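Visit report: Grellonik open day at Mitlow

I went to the Grellonik open day in August to look at their simulation service, Drorel. We are thinking of buying seats for the training side of our workshop, and I was asked to write up what I saw. The drive is easy until the ring road. Parking is behind the Ziółkowski building, which Grellonik shares with a tool hire firm, and the signs only start once you are through the gate.

There were 30 of us on the list and 29 badges on the desk when I signed in. Coffee was in the corridor. We were taken upstairs to one long room with screens down both sides and a rack of workstations at the far end, quite noisy. Most of the visitors seemed to be from colleges, with a few from small packing firms like ours.

What Drorel does is let you set up a robot arm in a made-up room and practise tasks there before you touch a real one. You choose the arm, the gripper, the room and the objects. It then gives you a view from outside and a view from close to the gripper, and you can record either. Everything runs on their machines, so on our side we would only need a decent network connection and a screen.

The first talk covered pricing. It is sold by the seat, with a minimum of three seats, and there is a trial limited to 50 hours of running time. The hours are shared between seats, which I had to ask about as the leaflet does not say so. Support is by email. Phone support costs extra and they would not give a figure on the day.

After that we could try it. I got a place at one of the middle screens and stayed there until lunch. Loading a room took long enough to be annoying. Once it was up, moving the arm was smooth and I got the hang of the controls fairly quickly. Placing objects is done from a list at the side, and you can put nearly anything on the table. Sizes are not always sensible and you have to scale some of them by hand. I would want a proper set of cartons and trays before using it with our people, and Grellonik said we could send them our own models for conversion.

The lighting can be changed for each room. The presets include some very dim ones, meant for testing how well a camera system copes. I found the close view hard to read when the gripper was in front of something equally dark. The outside view was better for working out where the arm was, and I ended up switching between the two. An option to show both side by side is promised for the next version.

Points to follow up: whether the recordings can be exported without a paid add-on, how long a converted model takes, and whether the trial hours run down while a room is loading. I asked the last one twice and got two different answers. I have asked for it in writing.

Two views from the Drorel session, upstairs at Mitlow:

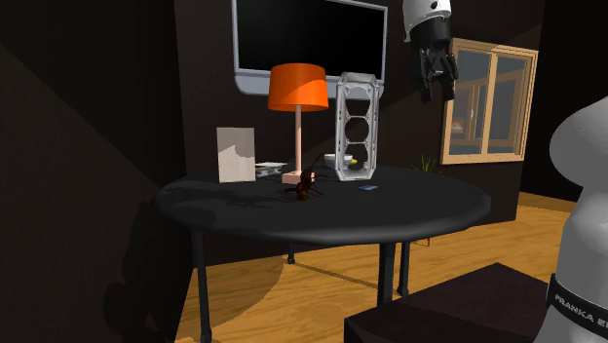
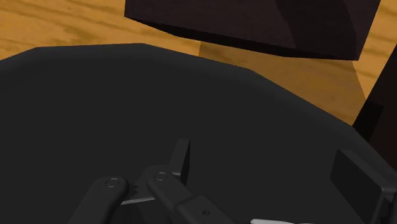 Drorel on screen. First: round table with the lamp, Franka arm on the right. Second: close view with the gripper linkages at the bottom.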